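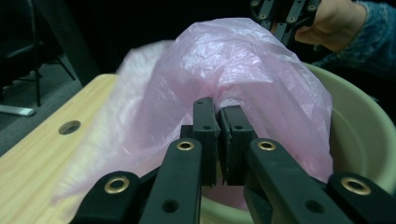

October, morning, Mosimstead kitchen bench

Second try with the rye starter. The first one went grey on top and I threw it away, so I begin again with the flour from Jernstead and keep the old notes only for the timings.

Fed at 7.40, equal weights of flour and water. Water was 37 degrees from the tap, which I think is too warm. Gyu-bin Song says she uses it cool and waits longer. I will do one jar her way and one jar my way, and mark them Sun and Gilum so we don't mix them again.

Noon: Sun has risen by a finger, Gilum almost nothing. Smell of Sun is like green apple, a little sharp. Gilum smells only of wet flour.

Evening: Sun went up and already fell back, there is a line on the glass. I missed the top of it. Gilum is now rising well — slow, but the bubbles are small and even, and I like this better for the bread.

To do:
Feed both again after 12 hours, same weights.
Ask Wilson Zapata if the proving cupboard is free, and what it really holds at night. The dial is not to be trusted.
Buy lids. The cloth dries the surface.

I did not write down the salt for the last loaf. It was 2 per cent, I believe, but please check before copying.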